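Speaker notes — Teaching two arms to tidy a table
Version for the January 2018 evening session. Talk is 30 minutes, then questions.

Before I start: check the clicker, drink some water, slow down. I rattle through the first four slides every time and then have to go back for them.

Slide 1. Hello

Hello everyone, thanks for coming out. I work on the Niltetti project, and my job for the past few months has been collecting examples. I don't build the arms (Georges Akl and his lot at Devarik look after those) and I only touch the learning code when something's on fire. I'm the one who gathers what the system learns from, and I want to spend tonight on that bit because it gets one line in most papers. "We collected demonstrations." Lovely. How? With what? On whose table?

Pause here. People usually laugh. If they don't, carry on.

Slide 2. What an example is

Keep this quick. One example is one go at one job, start to finish, with a person steering both arms. We save what the cameras see and where all the joints are, and we save a plain sentence saying what the job was. "Put the top book to the left of the pan." That's it. The system gets lots of these and tries to work out what to do when it meets a table it hasn't seen before.

We have 1364 good ones in the set as of this talk. The target is 2000 by May. I'll say where the gap comes from when we get to slide 5, and it's mostly my fault!

Slide 3. Choosing what goes on the table

This is my favourite part, so watch the time. When we started I bought sensible things. Blocks, cups, a few tidy boxes. The arms got good at blocks and cups and tidy boxes, and then Georges put his lunch down in front of them and it all fell to bits.

So now I go for awkward. I want shiny things and things that flop. I want things with a handle that gets in the way. A book in a clear plastic cover is brilliant for this — the glare moves about as the light changes, and the fingers have to cope with something thick that would much rather slide. Stack it on another book, a bit crooked, and you've got a proper problem.

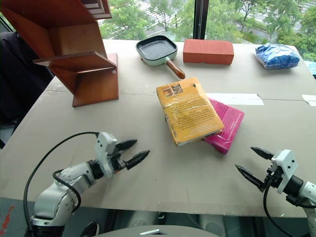
The other thing I learned is to mix weights. A brick and a stuffed plastic bag can take up a fair bit of room each, and they want completely different handling. If every object is light, the system learns that a lazy grip is fine. Then you hand it a brick. (Tell the brick story if there's time. Keep it short. It was only a small dent.)

Somebody will ask why we don't do it all in simulation. We do some! The Dredik people do a lot more of it than us and they're very good. But I've yet to meet a simulated plastic bag that behaves like a real one, and bags are where we lose most of our attempts.

Slide 4. The light

We work by a big window and I've stopped apologising for it. Early on I wanted the blinds down so every example matched. Georges talked me out of it, and he was right, annoyingly. The set made with the blinds down looked beautiful and the system went to pieces on the first sunny morning. Now we just write down the weather and get on with it.

Same goes for the table. Seams in the top, bits of tape, leave them be. I used to clean everything between runs and now I wipe off crumbs and that's your lot.

Slide 5. Throwing things away

Right, the gap. I deleted a big pile of examples before Christmas. They were all successes, they were all mine, and they were all nearly the same. I'd got into a rhythm: right arm first, come in from the side, lift, done. Very smooth, very quick, and the system copied my habits instead of learning the job.

So we swap drivers more often now, and we start each run with the arms somewhere different. We also keep the fumbles, as long as the person recovers. If you miss the edge of a book, back off and try again, that's worth saving. If you miss and knock the lot on the floor, we log it separately.

Slide 6. What I'd like from you

Objects, please. Evangelista have offered us a crate of kitchen odds and ends and I've said yes to all of it, but I'm still short of soft things and anything with a lid. If you've got something in a drawer that annoys you every time you pick it up, I want it.

Last slide is just my email. Leave it up during questions. If they ask about gripper force, pass it to Georges, second row, probably eating.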